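The Long Shelf Life of the Family Saga

November 5, 2024

The multi-generation novel has been pronounced finished several times, usually by people who publish shorter books. Sales at Drinden, a mid-sized fiction house, suggest otherwise. Of the titles on its backlist that still reprint each year, 7 are family sagas, and the oldest of them has never been out of stock.

Length is part of the reason. A saga that covers four generations needs space to bury its dead and introduce their replacements, and readers who accept the first 200 pages tend to buy the sequel. The format also survives translation well. Births, wills and failed marriages need few footnotes.

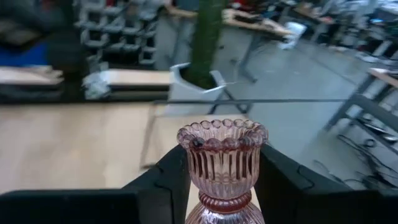 Structure is where most sagas fail. The usual fault is a weak second generation, written only to connect the founder to the grandchildren. Editors at Drinden ask for an object or a property that can pass from hand to hand and carry the plot across the gap. A house is the common choice, but it is slow to move and hard to lose. A smaller thing does the job with less effort: a pink glass piece with a scalloped rim and a ribbed body, say, can be pawned, chipped, stolen or left to the wrong niece. It should appear early and be absent for at least one long section. If it is present in every chapter, the reader stops noticing it.

The Cao trilogy handles this competently. Its first volume gives the family ledger to the eldest daughter, the second removes it for most of the book, and the third returns it with pages missing. The gap covers the years the author has no wish to narrate, and the missing pages supply the final dispute.

Dimus, which publishes in paperback only, takes another approach. Its sagas are issued in short parts, each held to 70 pages, with a family tree at the front of every part. The tree is revised as the story proceeds, so that a marriage is never disclosed before it takes place. Earlier editions lacked this precaution and gave away two endings. 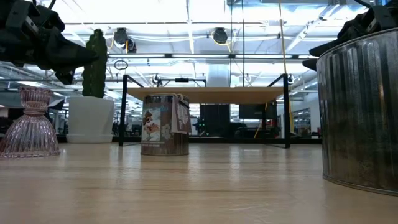 Where to Start

Brudska, set in a river town of the same name, is the most orderly of the current crop. The dates are clear and the cousins have different initials. Readers who prefer a looser book should try the Cao volumes in sequence, beginning with the first. The second can't be followed alone. A one-volume edition is due from Drinden in May, with the maps redrawn and the index of characters restored.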